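Planning for the Small Kitchen: A Conversation with the Nokivora Software Group

Nokivora began as a set of scripts for replaying arm trajectories. Version 2, released in May, is a full planning layer that sits between a perception model and the controller. We spoke with the lead developer at the group's laboratory in Skesbridge.

"The planner does not know what a stove is," the developer said. "It receives object poses with a confidence value attached, and it must decide whether that value is good enough to move on."
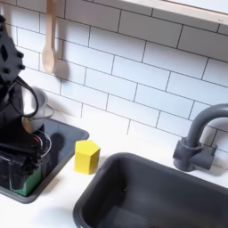
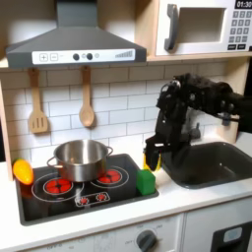
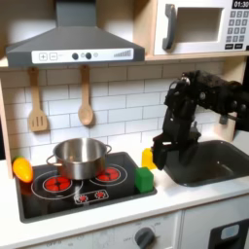

Toy kitchen at the Skesbridge laboratory.

Reflective surfaces remain the principal difficulty. Depth readings on polished metal are unreliable, and the group now keeps 2 pose estimates for each object until one can be rejected. "We used to commit early," the developer said. "The arm would then follow a correct path to the wrong place."

Each release is checked against 2,000 logged episodes before it reaches hardware. A planning request that fails 3 times is returned to the operator — a rule carried over from Prasisier, the group's earlier scheduling tool.

Work on the next release concerns the log format, which the developer described as "overdue for replacement."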